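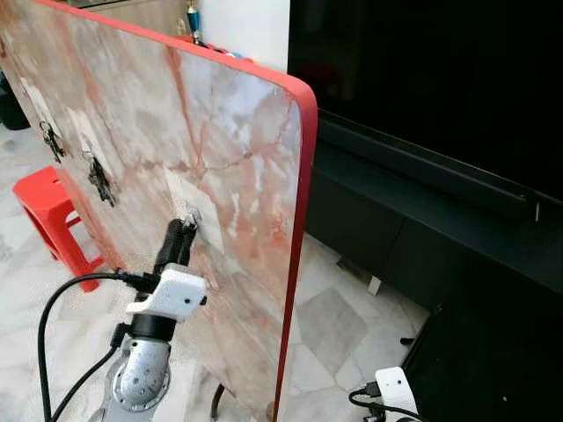

How long should adhesive hooks be left alone before keys are hung on them?

A full day at room temperature, for the acrylic type on a smooth, sealed surface. Foam-backed patches on anything textured want longer.

Posted 02/11/2021 by Timo Kleinschmidt

I'm asking the follow-up in a new thread, as the old one drifted into door hardware. I have a board with a marble print, pale with pink and rust veins, and a glossy red trim around the edge. It stands upright near the entrance and I want all the keys in the house on it. Three stick-on hooks, white patches, small metal hook on each. Drilling is out. I don't know what is behind the printed face and I don't want to find out with a drill bit.

The packet (Pisteck, bought as a set) says 1000 g per hook. My house keys weigh 80 g on the kitchen scale. The heavier set with the fob is more, but still nowhere near the rating. Even so, in the last place I lived every hook of this type ended up on the floor by spring. Those were on painted plaster, so perhaps it doesn't count.

What I would like to know:
– does the printed face take adhesive as well as tile does
– alcohol or dish soap for the prep
– is there any point in spacing the hooks, or can I line them up tight

gratenail wrote:

The load rating is static. Keys are not a static load. You pull down and out every time you take them off, and when you come home you more or less throw them at the hook. The outward pull is what peels the patch from the top edge. 80 g hanging still is nothing. 80 g dropped from shoulder height onto the tip of a hook is a different number.

Buy patches with a taller backing above the hook point. Ignore the weight on the packet.

halfpenny_joist wrote:

Agree on peel, disagree on ignoring the rating. A rating of 1000 g usually means more adhesive area than one of 500 g, and area is what you are paying for. I have had keys on Pisteck hooks on a melamine door for two winters. The only one that failed was on the side panel, which had furniture polish on it from before we moved in.

Prep: isopropyl, wipe once in one direction, let it flash off, wipe again with a clean part of the cloth. Dish soap leaves surfactant behind unless you rinse, and people don't rinse.

gratenail wrote:

Two winters on one door is one data point.

halfpenny_joist wrote:

It is one more than you posted.

Unnur Stougaard wrote:

Two remarks on the board before anyone argues about the hooks.

First, a printed face can be a film bonded to a core, or print under a clear coat. Adhesive hooks will generally hold to either. The trouble comes on removal, when the patch may take the print with it. Put a spare patch low down near the bottom corner, leave it a week, and pull it off the way the packet says. If the marble comes with it, you know the hooks are permanent and you can decide whether that bothers you.

Second, is the board fixed? If it stands on its edge and only leans or slots against something, every pull on a key is a pull on the whole board. I would sort that out first. A strip of rubber under the bottom edge does a lot.

Spacing: leave a hand's width. Two bunches of keys hung close together tangle at the blades, and then you pull both.

Timo Kleinschmidt wrote:

The board doesn't rock when I push it, but I take the point. Test patch is going on tonight.

For the spacing I had the hooks at staggered heights in mind, the left one highest, so the bunches hang at different levels. Any reason not to?

Unnur Stougaard wrote:

None. Staggered is easier in the dark, too, once your hand has learned it.

moth_and_rivet wrote:

Has anyone used the Holura patches? They are the square ones, larger than usual, with a pull tab at the bottom. I put them in the bathroom for towels and they have held. Not cheap. They look heavy on a plain wall, though on a veined pattern I doubt you would notice the outline.

gratenail wrote:

Larger patch, better peel resistance. This I have no quarrel with. I would put the heaviest bunch on the largest patch and leave the small ones for single keys and the mailbox.

halfpenny_joist wrote:

That is the area argument I made above.

Timo Kleinschmidt wrote:

Results from the test patch, with one side question.

The patch came off clean with the tab pulled straight down. A faint dull mark was left, which went away with alcohol. So the face can take it. I cleaned the rest the way halfpenny_joist described, pressed each hook for a slow count of 40, and left everything overnight plus most of the next day. The keys have been up since then without trouble.

The side question concerns cords. The same corner is where every loose charger and appliance cord in the house collects. At the moment they go on a red plastic stool until someone needs to sit, and then they go on the floor. The floor is tile, and I have already bent a prong on one plug by dropping it. 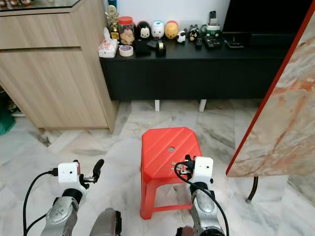 I would rather have the cords off the seat for good, and the choice is between a second row of hooks on the board, below the keys, or a drawer. There is an upper drawer in the light wood cabinet that could be cleared out. The hooks are quicker to use. The drawer keeps the prongs from getting knocked.

Opinions?

moth_and_rivet wrote:

Drawer. Cords on hooks below keys means keys dropping into cord loops.

Coil each one loosely and put a band on it. Chamoun makes a hook-and-loop tie with a writing tab, and the tab matters more than the tie. Half the cords in our house were kept for years on the theory that they belonged to something.

gratenail wrote:

Hooks, for anything used weekly. A drawer full of cords is a drawer nobody opens. The plug end should hang down and the loop should sit on the hook. Don't hang a cord by its plug – the weight then goes through the strain relief, the weakest part of most cheap leads.

And a bent prong should not be straightened and put back in service. Brass work-hardens. Replace the plug or the lead.

Timo Kleinschmidt wrote:

It was only slightly bent and I had straightened it. I will replace it.

Unnur Stougaard wrote:

I would split it. One hook on the board for the lead you use most, the rest in the drawer. If the drawer is shallow, measure the depth before you buy dividers. I bought a Zitcombe divider set for a drawer in my hall and the uprights stood nearly a finger's width above the drawer front. They had to be cut down with a fine saw, and the cut edges are ugly.

Stand the coils on edge, tabs up, plugs all facing the same way. Prongs pressed against the neighboring cord's insulation will mark it over time.

halfpenny_joist wrote:

I don't think the marking is real. I have had cords thrown in a box for a decade and never seen a nick from a prong. Feet and chair legs do the damage.

Unnur Stougaard wrote:

Flat blades, probably not. I have a round-pin lead with a clear dent in the jacket from the drawer above my oven, but that drawer gets warm, so I will grant you the ordinary case.

moth_and_rivet wrote:

On the stool: those molded ridges on the seat are good for grip and bad for everything else. Small adapters sit crooked in them and slide off. A plain tray on top would fix that if the stool is going to be used as a shelf regardless of what we decide here.

Timo Kleinschmidt wrote:

A tray on the stool means it stops being a seat, and we do use it for putting shoes on. It goes back to being a stool.

Current plan: keys stay on the three hooks. One more hook goes on the board, well off to the side so the keys can't drop into it, for the phone charger. Everything else gets a tie with a tab and goes in the drawer. I will measure the depth first. There are batteries and takeout menus in there now, and the menus can go.

gratenail wrote:

Report back in spring on the hooks. My money is on the one nearest the door, it gets the most careless handling.

halfpenny_joist wrote:

Mine is on all of them staying up. Check the top edges of the patches once a month with a fingernail. If one has started to lift, don't press it back down, it won't rebond. New patch, clean surface, same spot.

Timo Kleinschmidt wrote:

Noted, both. I ordered spare patches with the ties.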